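五月 陈列台工作记录

下午两点多开始,一直弄到天快黑。这一轮是给 Hulletville 的小卖台试摆样,台面就按那边的柜台来,不求多,求顺眼、好拿、好补。上一版我自己看着都嫌乱,饮料和零食混在一起,远看一片花。这回把亚克力件和藤编件混着用,效果出乎意料地好,越摆越来劲,中间连水都忘了喝。

先记台面。浅棕色的工作台没有铺布。之前铺过一块深灰的,拍出来显得高级,可是碎屑一落上去就很扎眼,而且藤篮在深灰上面显得脏。撤掉以后整个台子一下子亮了!木色跟藤编本来就是一家,亚克力又透得出底下的颜色,等于白送一层暖底。以后这个系列都不铺了。

然后是瓶架。后面正中放透明的阶梯瓶架,两级,前低后高。可乐是最好摆的东西,瓶身有腰,红得又正,后排和前排错开一点点,不要前后对死。对死的话从正面看后排只剩瓶盖,浪费了。我把前排往旁边挪了大概一个指头的宽度,后排的字就露出来了。记一条:瓶子上架之前先转标,白字朝外,上了架再转容易碰倒隔壁的。

瓶架的级高我量了一下,后级比前级高 70 毫米。Jiltosik 送来的另一款只高 36 毫米,放罐子可以,放瓶子就差口气,前排肩膀会把后排挡掉大半。两款都留着,矮的那款下次拿来试罐装咖啡,我觉得会很合适。

铝箔餐盒的问题也解决了,这个是今天最得意的一处。一直以来铝箔盒怎么放都像后厨,冷冰冰的,叠高了又晃。试着叠进一个椭圆藤篮里,气质完全变了,盖子反着顶灯的光,藤条把边一收,居然有点野餐的意思!篮子口径和盒子的长边差得不多,放进去基本不晃。注意不要叠过篮沿太多,手一带就歪。还有,盒盖的折边要压平,有一个没压平的,整摞看着都斜,我还以为是篮子底不平,翻过来检查了半天。

小包装零食全部归到一个白色长方托盘里,按颜色分段:小黄包靠左,青蓝色的挨着,右边一大段留给透明袋的金黄膨化脆片。原来的想法是按口味分,试过之后放弃了,客人隔着台子看到的是颜色,口味要凑近了才看得清。黄和金黄分在两头,中间用青蓝隔开,这一下特别提神。透明袋占地方,装得太满会滑,斜着一袋压一袋地叠,像瓦片那样,能稳住,取一袋也不至于塌一片。

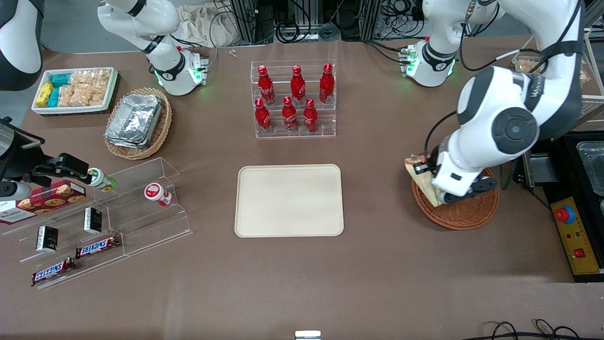 瓶架居后,奶油色空托盘居中;圆藤篮上方是一包米棕色零食,阶梯架上方是一只绿标小白瓶。

中间那只奶油色圆角托盘,我是故意让它空着的。一开始手痒,想往里放点糖果什么的填一填,放了又拿出来,反复两回,最后确定空着最好。四周东西都有高低有颜色,中间需要一块安静的地方让眼睛歇一歇。实际用起来它也有活干:选好的东西先搁在里面,结账或者打包都从这里走。托盘的边有一点点起沿,小东西不会滚出去,圆角擦起来也快,一抹就过去了。

左下的亚克力阶梯架零食饮料混放,这里我还没完全满意。透明架子的好处是每一级都看得见,坏处也是每一级都看得见,哪一级没排齐,从侧面一眼就暴露。绿标的小白瓶跟这个架子很配,瓶子矮,颜色清爽,放在哪一级都不挡人。我在想要不要给它固定一级,只放这一种,让绿色连成一条线。另外架子上指纹特别多,摆完一定要用干的细纤维布再擦一遍,湿布会留水印,今天试过了,越擦越花。

圆藤篮那边的思路是放皱一点、软一点的袋装。米棕色的包装跟藤条颜色接近,本来担心糊成一团,结果红褐色的篮沿正好给它勾了一道边,比我预想的清楚得多。这个篮子真好看,当初是从 Hinojosa 的旧货里翻出来的,差点没要!如果能再找到一只同款小一号的,可以一大一小斜着摆。

几个数字记一下,方便下次备货:

零食小包全套备 200 包出头,含补货
铝箔盒备 26 只,带盖,多的收在台下
瓶架级高 70 毫米,矮款 36 毫米
阶梯架的级高忘了量,下次补

收拾的顺序也顺便写下来,今天是边试边改的,走了不少弯路。正确的顺序应该是先定瓶架,再放中间的空托盘,用它把中线找出来,然后放左后的白托盘和椭圆篮,最后才是阶梯架和圆篮。我今天先放了阶梯架,后来整体往右让了一截,架上的东西全得拿下来重来。撤台反过来,先收小包,藤篮连里面的餐盒整个端走,瓶子一个一个拿,别图快两只手各抓两瓶。

灯光还要再看。顶灯直接打在铝箔盖上很漂亮,但是亚克力的台阶边缘也会跟着发亮,坐着看还好,站着看有一条白线横在标签上。把架子稍微转一个角度,白线就移到空处去了。转多少没有记,凭眼睛,下次在台面上贴一小段纸胶带做记号。纸胶带别用黄的,跟小黄包抢。

价签今天没上。Dremier 那批卡片偏大,插在阶梯架上会把下面一级遮掉半截,放在藤篮里又总是往后倒。试着裁掉一半,横着贴在级面前沿,看起来很舒服,字也还够大。裁了几张样品夹在本子后面,有空的同事帮忙看看字号,站在台子外面一步远的地方能不能看清。我自己看得清,但我知道上面写的是什么,不算数。

还有一个没想好的地方,是白托盘和椭圆篮之间的空隙。现在篮子在托盘右边稍微靠前,两样东西挨得近,拿餐盒的时候袖子会扫到脆片袋。往右挪又会顶到瓶架。可能要换一只短一点的托盘,或者把脆片那一段压缩,补货勤一些。倾向后一种,托盘的长度跟台子的比例现在正好,舍不得换。

跟旧版比,最大的变化是层次。旧版所有东西差不多一样高,像在晒货。现在后面的可乐最抢眼,两侧的篮子和架子各有各的脾气,中间又空得住。换个位置再看也不觉得哪里缺一块。我在台子前面来回走了好多趟,每次都忍不住想伸手拿一包。

待办:
阶梯架量级高,试绿标小白瓶单独占一级
矮款瓶架配罐装咖啡试一次
问 Jiltosik 高款瓶架还有没有货
找小一号的圆藤篮
价签裁半的版本定字号
补细纤维布,现在这块已经起毛了

晚上七点关灯。台面保持原样没有撤,明早自然光进来再看一遍颜色,尤其是青蓝那一段,灯下偏绿,想知道白天是什么样子。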